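An afternoon at the Riltdale open day
5 min read

I almost didn't go. It was cold, I had a pile of laundry at home, and the Riltdale workshops are one of those places I've driven past for years thinking "I should look in there sometime" and then never looking in. But Dilruba Seneviratne had sent me the flyer twice, and when Dilruba sends you something twice you'd better put your coat on.

So on January 3, 2019, I parked behind the old bus garage and followed a string of paper arrows to the side door. Entry was free, you got a sticker for your coat, and there was coffee right inside (good coffee, in a big steel urn, with those little hard cookies I can never stop eating). I had a map in one hand and a cookie in the other for most of the afternoon.

The first unit I went into was Gondance, who make table linens. I'd expected a shop and got a sewing room, with bolts of fabric up to the ceiling and a woman hemming napkins so fast I couldn't follow her fingers. She let me try one. I won't say much about my corner, but she was very kind and told me that her own first 40 napkins went to the dog. They cut everything on one enormous table and save the leftover strips for ties and tags. I bought two napkins in a mustard color that matches nothing I own.

After that I got a little lost. The map had the building upside down, or I did, and I ended up in a corridor full of bicycles, then in somebody's lunch break (sorry!), and finally at the door marked Skadeo, where Dilruba was already waiting and pretending she hadn't been.

Skadeo was the one I'd been most curious about, and it's where I stayed the longest. They work on everyday table settings, the stuff you'd use for a Tuesday-night kind of supper, and the whole room is tables with things being laid out and cleared away and laid out again. Jamila Roy showed our group around. She has a huge laugh and strong opinions about trays. Her view is that a tray should be big enough for the plate and the fork to sit on together with a bit of air between them, and that most trays people own are too small by a thumb. I went home and checked mine. Too small by a thumb!

What I liked best was the color. I'm a white-plates person, always have been, mostly out of fear, and I stood there looking at a coral plate on a blue-gray tray and felt myself changing sides. Add an orange handle on the fork and a pale green cup, and it's a proper little party, even with no food on it. The potted plant does a lot of the work too – all those pointed leaves at the back of the table. Dilruba thought it needed a cloth. I thought the wood was too nice to cover up, with all those narrow strips in different browns, and we went back and forth on this for far longer than the people behind us would have liked. 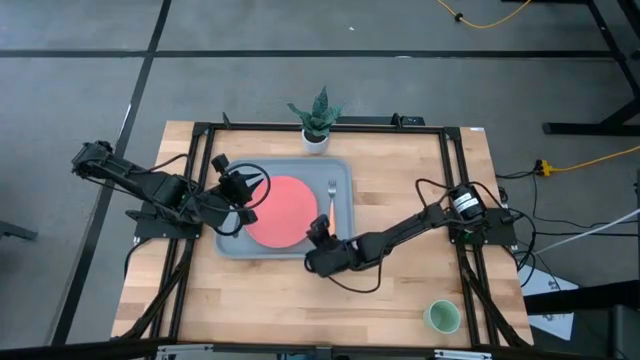
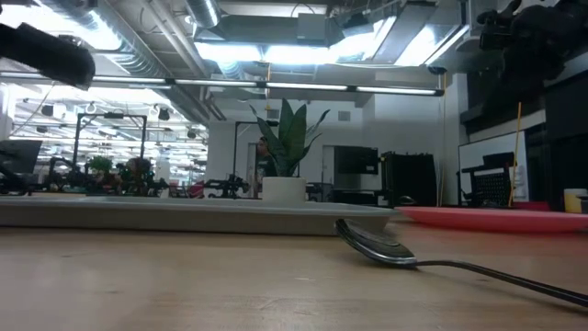
Tableware and the potted plant at Skadeo. The pale green cup is in the first photo, and the dark metal spoon is in the second.

Somebody in our group asked how many times a table gets set in there, and Jamila said they'd passed 1000 settings and then stopped keeping the tally sheet up to date. I set my table once a day, badly, usually with the mail still on it, so this made me feel both impressed and a bit guilty. She also had a nice tip about cups. If you're carrying a tray through to another room, put the cup down last and pick it up first, and you'll have a lot less tea in your saucer. I've been trying it all week. It works about as well as my balance does.

We talked about spoons as well. I'm picky about spoons. I like some weight in the handle and a bowl that's a decent size, and I can't stand the skinny kind that digs into your finger when you're scooping ice cream. Jamila is in the other camp and prefers them light. We agreed that forks are easier to get right and moved on as friends.

From there it was up the back stairs to Saha, which is a bakery and the reason the whole building smells the way it does. They had flatbreads coming out in batches of 20 and the line went down the stairs and around the bicycles. I waited 34 minutes. I know that because Dilruba timed it and mentioned it more than once. The bread had onion seeds on top and a blistery crust, and we ate it standing at a windowsill with paper towels for plates. Bring cash if you go, as they don't take cards, and bring more than you think because there's a date roll as well.

Parking was easy when I got there and hopeless by the time I left. The side door has a step, but there's a ramp around by the loading bay if you ask at the coffee table. The upstairs units are stairs only for now, and I heard a few people grumbling about that, fairly enough.

I'm still thinking about the coral plates. Dilruba has bet me a date roll that I'll be back to asking for white ones by spring.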